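**Subject:** Re: [jukard-users] Reusing the old Dell towers
**Date:** 20 Jun 2026

> We have 2 Dell towers left from the Indus office and want to use them for the Turkum file share. Is it worth opening them up, or should we just recycle them? Budget is 50 dollars per machine.

I'd open them. Lay the tower on its side, take the side panel off, and you can get at nearly everything from above. Before ordering a processor, write down the board's part number and check it against the supported list. I skipped that in January and had to send one back to Kassab.

Lift the retention bracket all the way before you go near the socket. The chip should drop in with no pressure. If it doesn't, take it out and check which way it's turned. Leave the memory for last.

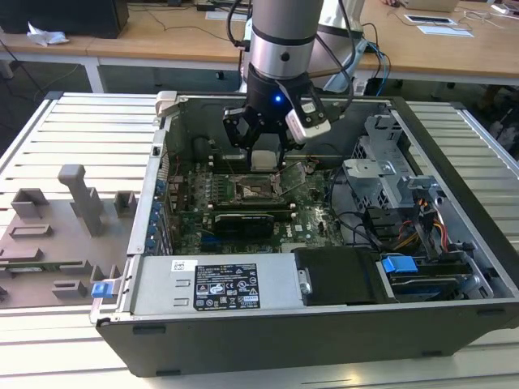

Blow the dust out of the power supply too, but don't open its housing. If a supply turns out to be bad, I have a spare 300 watt one on the shelf and you can have it for the cost of shipping.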